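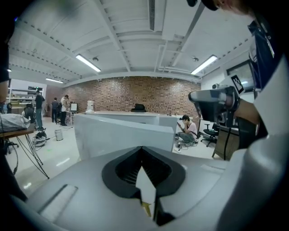 View from one gripper, with the tag on the second unit at right.

Guvell hand-held gripper kit: losing tag tracking under ceiling lights, is the Prisetport mount worth buying?

Elsie Oakley
June 1, 2026

I am evaluating the Guvell two-unit kit for a shop that wants to record hand motions and replay them on an arm. List price with the case is 3279 dollars. Each gripper has its own camera, and the square black-and-white tag on top of a unit is used to work out where it is relative to the other one.

With the tag held flat to the other camera, tracking is fine. When I tilt it, the pose jumps or drops out. The room has fluorescent fixtures and a glossy white floor. Firmware is the shipped version, exposure is on auto, and I have not changed the tag size in the settings file. Prisetport sells a rigid tag mount for 28 dollars. Does it fix this, or is the problem in the camera settings? I have to return the kit or keep it before the invoice is due.

Latuheru

Settings first, mount second. Auto exposure is a bad default on this kit. With ceiling lights in view it shortens the exposure, the dark squares and the shadow around them merge, and the detector loses a corner. Set it to manual and lock the gain. I run a shutter of 1/500 with gain raised until the white border of the tag is just below clipping.

Then measure the printed tag with calipers, outer black edge to outer black edge, and enter that value. Ours was off from the default by enough to shift every distance by the same percentage. That error will not cause dropouts, but you will want it gone before you record anything.

A jump, as opposed to a dropout, is usually the pose flip you get with any single flat square. It has two valid solutions at some angles and the software picks one per image. Turn on the temporal filter in the tracking menu. The Prisetport mount holds the card stiff and does nothing about the flip. Buy it if your card flexes.

bodska_507

i have the mount, its ok. screws are short. tracking got better for me but i also moved to a different room the same day so cant say which it was. Matte card helps, the glossy one that came with mine was useless near the windows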